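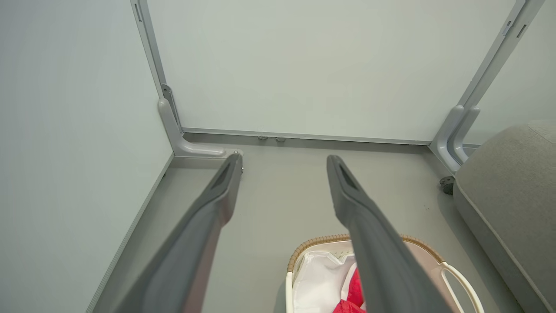 Shahla Mazandarani has been dead 12 times, and she will tell you which one was the best.

"The freezer," she says, stirring a coffee she has no plans to drink. "Good light. No dialogue. I was home by nine."

For most of her career, that was the job. She was the body in the first five minutes, or the widow in the next ten. She once went up for the part of a lawyer and was cast as the lawyer's aunt, who also died.

Then came "Grevside," the small-town drama in which she plays a pharmacist who knows too much and, against all precedent, lives. Director Mekdes Dinsa saw around 200 actors for the role. Mazandarani read last, with a head cold.

"She sneezed on my script and apologized to the script," Dinsa says. "I stopped looking."
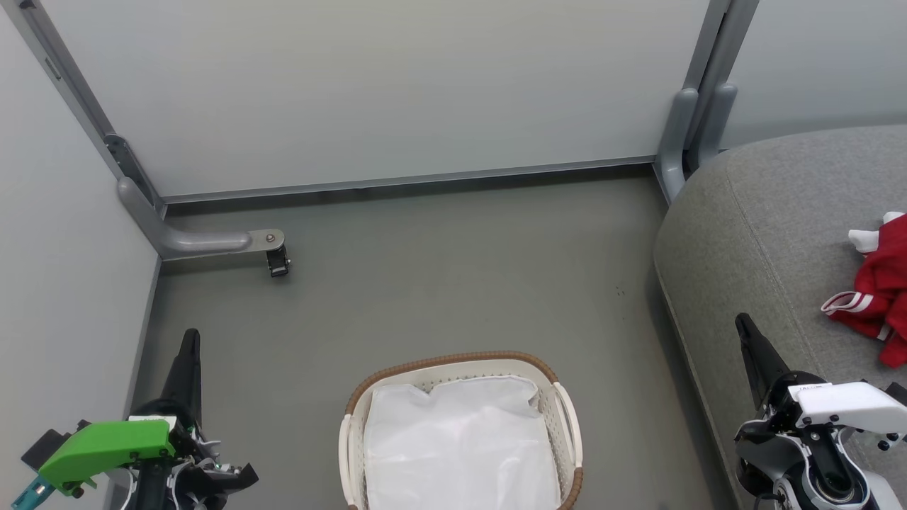 The show was supposed to run for 9 episodes. It's now shooting its third season, and strangers stop Mazandarani in the grocery store to ask about their prescriptions. She used to correct them. These days she tells them to take it with food.

Her agent, Ghazala Siddiqui, reports that the offers have improved, though a script did arrive in March with a drowning on page 3.

Mazandarani asked how cold the water would be.

"Old habits," Siddiqui says. "She also wanted to know if there was a freezer."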